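Hurkley Opens Electronics Recycling Drop-Off in Rurnmont
Free service begins in August for households and small businesses
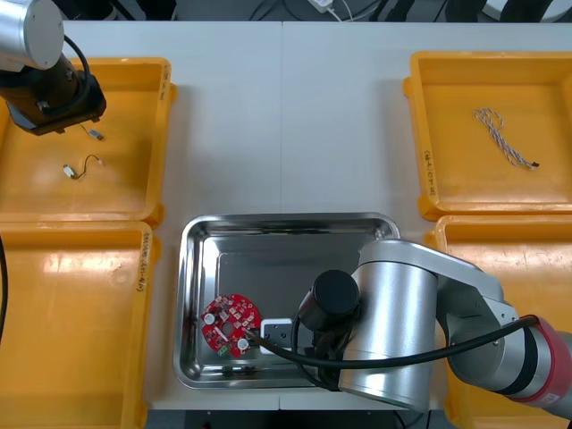
What residents can bring

RURNMONT – Hurkley will open a drop-off center for used electronics on the east side of Rurnmont in August. The center will accept small items from households free of charge. Businesses with fewer than 5 employees may also use it at no cost.

Accepted items include phones, chargers, keyboards, radios, routers, loose circuit boards, cables and small kitchen appliances with a cord. Residents may bring up to 3 boxes per visit. Televisions, refrigerators, air conditioners and anything containing oil will be turned away and should go to the county transfer station as before.

Batteries that can be taken out by hand should be removed at home and placed in a separate bag. Staff will take out built-in batteries at the center. Owners are responsible for erasing personal data from phones and computers before drop-off. Instructions for common devices will be posted at the front desk.

Hours and location

The center will be open from 9 a.m. to 4 p.m. on weekdays, with the entrance at the rear of the former Flesura warehouse. Parking is available along the fence. Drivers with heavy loads may pull up to the loading door and ring the bell.

What happens to the material

Items will be sorted by type on site. Equipment in working order will be passed to Bạch, a repair shop in Rurnmont, which will test it and offer it for resale with a short warranty. Boards, cables and metal housings will be sent to licensed processors for recovery of copper and other metals. Plastic housings will be baled and shipped separately.

Hurkley expects to handle nearly 2000 pounds of material a month during its first season. The warehouse has 600 square feet set aside for incoming items – enough for the expected volume, with additional storage on the upper level.

Schools and apartment buildings

Schools and apartment managers can request a collection bin for a period of two weeks. Requests should be made at least one week ahead through the front desk. Hurkley will deliver the bin and pick it up, and there is no charge for the first pickup.

About Hurkley

Hurkley is a materials recovery company based in Rurnmont. It also operates a scrap metal yard and a paper collection route.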